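Can I freeze my Druson pool membership over the winter?

Asked by Manaia Pearce, May 16, 2016

I swim at the Druson baths, mostly early lanes, and I'm away from November for a good while. I pay £46 a month and don't fancy paying it for nothing! The desk told me one thing and the website says another.

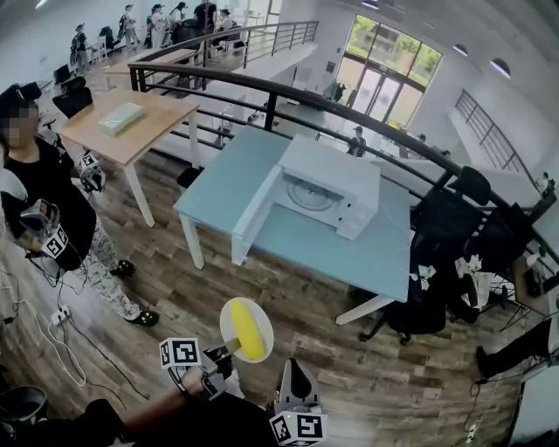

I've still got a locker there too (number 171, the one with the sticky door) and I'd rather not lose it. Has anyone managed a freeze lately?

2 answers

Ewurabena Atinga
Yes, I did it last year when my knee was bad. You can stop payments for up to 67 days, then they start again by themselves, so put it in your diary. Ask for the form at the desk, the website's out of date. Lockers are separate and you carry on paying for those.
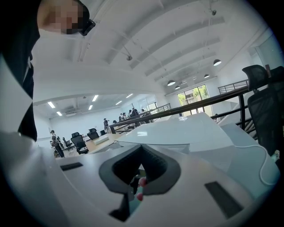
Gurkitz
no idea about druson but i cancelled at Arkard and just rejoined in spring, no joining fee. might be cheaper? their pool is freezing though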